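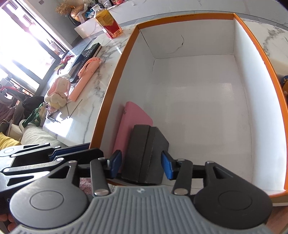

How much should we set aside for a pair of hand-held grippers, beyond the price of the grippers themselves?

Set aside the price of one spare set of fingertip pads per gripper, a second charger, and a day of someone's time to set up and label everything. For most small teams that is the whole of the first-year extra.

Ekano hand-held gripper, pair

The Ekano is sold in pairs, left and right, for recording two-handed work on ordinary countertops and tables. An operator holds one in each hand and does the task as usual: packing a box, clearing a counter, sorting small goods. The recordings are then used to plan or train an automated cell.

Price per pair: £2044
Spare fingertip pads, set of four: £66
Charger: £60
Delivery: Koltum depot, or direct from Nernberg for orders of five pairs or more

What you need to have already

A laptop with free disk space, a table or worktop at a comfortable height, and daylight or decent room lighting. Boxes, trays and the goods to be handled come from your own stock. Buyers often forget to budget for these, and for replacing cardboard boxes as they get tired.

Ordering one pair or two

One pair will keep one operator busy. If you plan more than 1000 recordings in a quarter, take two pairs and share the chargers. Vasanthi Cassim in our sales office can work out a split order, with the second pair held at Koltum until you call for it.

Pads wear first. Heavy blocks and rough card edges are hardest on them. The joints and pins are not meant to be opened by the customer, so send the gripper back if an arm feels stiff.

Using Ekano with Shimada arms

Recordings can be exported for the Shimada bench arm. The export licence is quoted separately and is paid once per site. You can leave it until the arm has been ordered.

Quotes and returns

Nantana Yensuk handles quotes, returns and trial hire. Please give the number of operators, the delivery address and the month you want to start. Quotes sent out in February hold until the end of April.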